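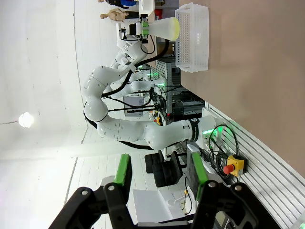
Un brazo robótico blanco sujeta una pieza cónica translúcida junto a una cesta blanca perforada, en el taller de pruebas de Porel.

Porel incorpora brazos robóticos a la preparación de pedidos y abre nuevos puestos para su plantilla

Desde agosto, el equipo de preparación de Porel trabaja con Nukik, un sistema de brazos robóticos desarrollado junto a la ingeniería Trolthorpe. El sistema se ocupa de una de las tareas más repetitivas de la casa: tomar piezas ligeras de plástico y dejarlas en cestas para su envío.

Hasta ahora, cada turno colocaba a mano 2,000 piezas. «Al final de la jornada lo notábamos en las muñecas y en los hombros», explica Rhonda Cormier, jefa de turno. «Ahora enseñamos al brazo cómo agarrar cada pieza, y a mi gente le encanta. ¡Hay cola para apuntarse a los cursos!»

La plantilla mantiene sus 20 puestos. Cuatro personas han pasado ya a programación y ajuste de pinzas, con una formación pagada y en horario laboral, y las demás rotan entre control de calidad, expedición y supervisión de los brazos.

Durante la fase de ensayo, el equipo registró 3,744 movimientos y anotó los agarres que convenía corregir. Muchas mejoras salieron de ahí – entre ellas, una nueva altura para las cestas, propuesta por el turno de tarde.

«Las personas que llevan años con estas piezas saben cosas que no vienen en ningún plano», señala Yvette Dhillon, responsable del proyecto en Trolthorpe. «Trabajar con ellas ha sido una alegría».

La siguiente etapa llevará el sistema al almacén de Mandagi, donde los cursos empezarán antes de instalar el primer brazo.

Contacto de prensa: departamento de comunicación de Porel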